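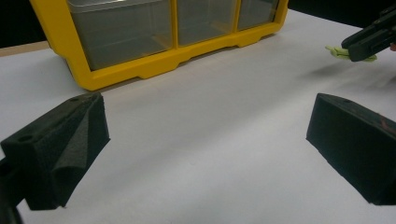 What does a student robotics club do all evening, if it isn't building robots that fight?
Mostly it teaches grippers to do small household chores, and most of that teaching is done by students doing the chore themselves, over and over, with the grippers in their own hands.

I had pictured sparks and steel when I was invited to spend an April evening with the Moltness robotics club, and I'll admit to a small pang when I was pointed to a table and a set of drawers. The pang didn't last! Within ten minutes I was leaning over somebody's shoulder, holding my breath over a drawer about the width of a deck of cards, and groaning along with everyone else when it stuck.

The club's project this year is called Skeretti (the name came out of a long argument over pizza, and I never did get the whole story). The aim is to have a two-armed robot tidy a work surface by itself, drawers and all, in time for the Prothero Challenge, where school teams bring their machines and run them in front of a crowd. First, though, the robot needs plenty of good tries to learn from, and the students have set themselves a target of 3,000. They had 660 when I visited, and spoke of the rest the way you and I might speak of a long drive to see people we love.
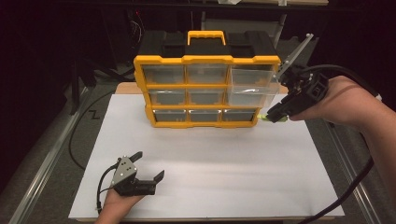 Drawer practice at Moltness, with a gripper in each hand.

You learn quickly that pulling a little drawer is a fussy business. Squeeze too hard and the whole cabinet wants to come along with it, squeeze too softly and the fingers slide right off, and then there's the question of what your other hand ought to be doing in the meantime. I tried it myself, got one open on my fifth go, and was told very kindly that my try would not be kept.

The club got through 100 more before the pizza came, paid for out of the $800 it won last year at the Fondier fair.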